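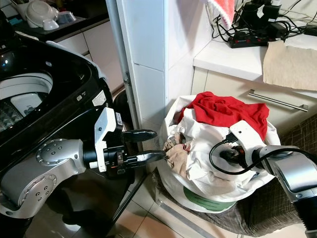

Left gripper at the beige garment, right gripper holding the power plug, black top loader alongside.

Flomlow finger set for two-arm laundry cells
Made by Nenow. Sold in pairs. Part no. 139

I've had these on my own cell since May and I'm very fond of them, so bear with me if I go on a bit! They're the plain black curved fingers, an upper and a lower, and they go onto the standard bracket with two screws a side (bring the long hex key, the short one fouls the bracket).

Fitting takes me 12 minutes for both arms. Park the arms over the laundry bag, power off at the strip, swap the lower finger first, then the upper. Close the gripper by hand and look for an even gap along the whole length. If it pinches at the tip, back the lower screw off a touch and try again.

Looking after them is mostly fluff. I wipe the fingers down after every load and pick the threads out of the pivot with tweezers. Please don't oil them, it ends up on somebody's white shirts (mine, that time). Keep your arm cable in a loose loop too, with enough slack for a full reach into the drum.

Fits: Peng and Berico brackets, 11 mm hole spacing
In the box: two upper fingers, two lower fingers, screws
Not included: hex key, bracket

Spare screws are on the Nenow parts page.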